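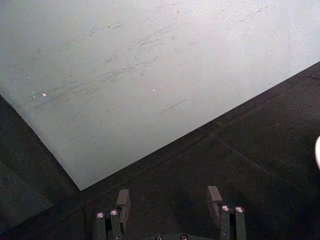 Tridness Magnetic Whiteboard Cleaner, 600 ml
Reviewed for the Urnlow Adult Learning Center by Ngozi Olaniyan, Facilities Office
11 Oct 2022

The center maintains 36 classrooms, and each is in use for most of the day. Staff asked this office to find a cleaner that removes old marker without leaving a film. The Tridness product was tested over six weeks in three classrooms on the second floor.

Results on fresh marker were very good. One light spray and a dry cloth were enough. Marker left over a long break needed a second pass, and red ink left a faint pink tint on the oldest board. The cleaner does not repair scratches, and the label makes no such claim.

The smell is mild and fades within a few minutes. Kedir Tilahun, who teaches evening bookkeeping, reported no complaints from students. The trigger is less satisfactory. It drips when the bottle is nearly empty - a cloth should be held under the nozzle - and the cap on one bottle cracked in September. Itport, the supplier, replaced it without charge.

The price is higher than that of the cleaner now in use, but less liquid is needed per board. This office recommends the product for general classroom use. Refills may be requested from Asif Rind at the supply desk.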